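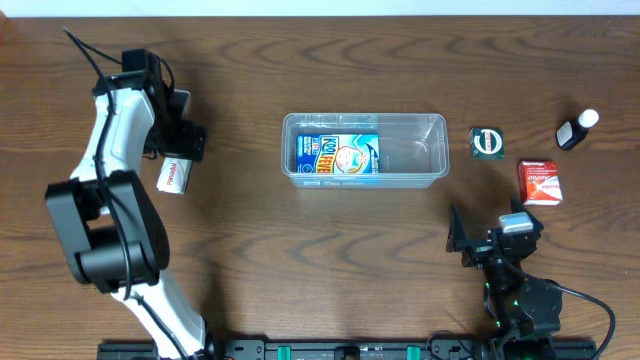 Small white Panadol box, label side up, over the brown tabletop.

17 November 2025
Wanurier cartons, glue flap trials, continued

Picking up from the last entry. The side seam is still opening on the blank cartons after a night in the humid cabinet, and we still don't know if the fault is in the board, the glue or the way we fold. Krystyna thinks it's the board. I was sure it was the glue until this morning and am less sure now.

Board on the bench is the Agarwal stock, 225 gsm, coated one side. The pack we opened in May has been used up, so everything from here on is the newer delivery. It feels stiffer across the grain, and the crease cracks a little on the coated side if it is folded fast. I should have kept a few sheets of the old pack and didn't. Krystyna says there may be offcuts in the flat drawer under the guillotine. Will look.

Glue is the Flustoretti water-based, straight from the tub, applied with the small roller. The tub had a skin on it. I lifted the skin off and stirred before use, but it may have thickened. No viscosity reading because the cup is still over at Prurberg.

What I did:
Cut blanks with the grain running around the carton, same as before. Cut a smaller lot with the grain running up the carton, for comparison.
Let all of them sit out in the room overnight, separated, not stacked.
Creased on the hand press with the narrow rule. Pre-broke each crease once by hand and opened it flat again.
Rolled glue onto the uncoated side of the flap, keeping clear of the outer edge.
Closed, squared against the block, and put under the steel plate for 2 minutes.
Left everything standing open until after lunch, then pulled the seams.

133 cartons went through in total, counting the ones with grain running up. I pulled most of them and kept the rest for the cabinet.

Results, first pass. The seams mostly tear fiber, which is what we want. The bad ones don't. They peel clean, with a shiny film of glue left on one face and almost nothing on the other. All of the clean peels are from the start of the session, when I was still getting the roller loaded evenly. After I switched to rolling out the excess on scrap first, I got hardly any. So at least part of the problem is me putting on too much glue and not waiting long enough under the plate.

Grain direction matters more than I expected. With the grain running up the carton the panels stay flat and the seam sits closed by itself. With it running around, the side panel bows and pulls on the flap the whole time the glue is setting. Poonam said this in the spring and I wrote it down and then forgot about it. The trouble is that the layout fits fewer blanks per sheet the other way, roughly a quarter fewer going by my sketch, and she will not want to hear that from purchasing.

Other things noticed:
The coated side picked up a faint gray mark from the steel plate. Wipe the plate down, or put a sheet of release paper between.
The tuck flap on the top is tight. It goes in but drags, and on a few it scuffed the edge of the dust flap. Could take a hair off each shoulder. The die drawing calls for a small taper there and I don't think our rule has it.
The crease next to the glue flap is shallower than the other creases. Check the matrix strip on the press - it looks worn at that end.
Pencil numbers on the inside of the flap vanish under the glue. Write on the bottom panel from now on.

The cabinet set went in late afternoon, both grain directions, standing open on the rack and not touching each other. Setting unchanged from last time so the results can be compared. Krystyna is in first tomorrow and will take them out and write down which seams have lifted before anyone handles them.

Poonam stopped by and asked if we could try a hot melt. We can, but I'd like to finish this set before changing anything else. If the cabinet results are bad with the grain running up as well, then I agree it's time.

To do:
Flat drawer, look for old board.
Get the viscosity cup back from Prurberg.
New matrix strip.
Fresh tub of glue, and date the lid.
Repeat the run with longer under the plate, same roller, 2 operators so we can see how much of this is my hand.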